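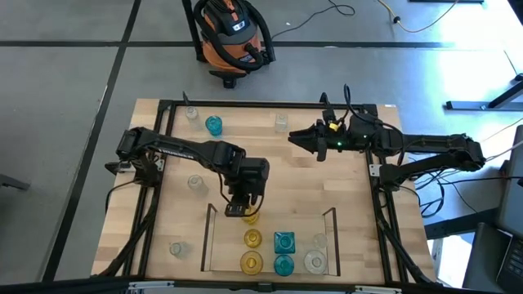

Cup-sorting cell with both arms, bin in front.

Home Projects Methods Downloads Contact

Labeling visibility for the cup-sorting episodes

This page covers how we label what each camera can see in the Gimden cup-sorting data. The labels are used to test whether a policy trained on all views falls apart when one view goes bad. Glass cups are a hard case for this. Clear ones take on the color of the table, and even the tinted ones look different from one camera to the next.

You need the synced episode folders, the Holub label tool and a copy of the color sheet. Label the head view and the fixed view separately. Do not copy labels from one view to the other, even when you know where a cup must be.

1. Pick the key frames

Open the episode in Holub and mark four frames: before the first reach, first contact, first release and the end. If an arm never touches a cup, leave contact and release blank and set the episode flag to "idle". We recorded 212 episodes and kept 200 after removing those with sync errors, so the numbering has gaps. Keep the original numbers.

2. Label the head view

Put one point on each cup you can find and give it a color: clear, yellow or teal. Blue-green shades all go under teal. Cups inside the bin get the "in" tag, and cups on the wood get "out". A cup under a gripper still gets a point if any part of it shows. Zoom in before you decide that a clear cup is missing, especially over the wood grain.

3. Label the fixed view
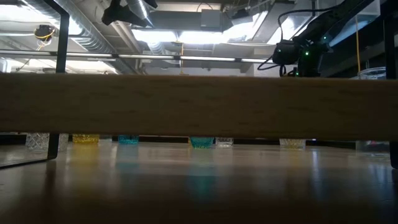 Each cup in the fixed view gets a visibility score of full, part or none. Score the glass itself and ignore its reflection on the table, which can be brighter than the cup. Where a beam hides the upper halves of a row of cups, every cup in that row is "part", and the color can still be read from the base. Two neighboring cups in cyan and deeper teal both go down as teal, as in step 2. For "none", the cup must be in the head view at the same time stamp and have no visible pixels in the fixed view.

Then score the gripper on the same scale. Fingers hidden but wrist showing is "part". Do not use the green lights to guess where the fingers are.

4. Check agreement

A set of 24 episodes is labeled by 2 people working apart. Miloslav Baláž compares the files and sends back any key frame where the scores differ. Most of the differences so far are between "full" and "part" on clear cups – look at the rim first, and if you can't follow it all the way around, choose "part".

5. Export

Save as one file per episode and run the export script with the view names spelled out. It fails without a message if a time stamp is repeated. Dušan Koubek has a fix for this that should go in by November. Until then, sort the file by time stamp and delete the second copy by hand.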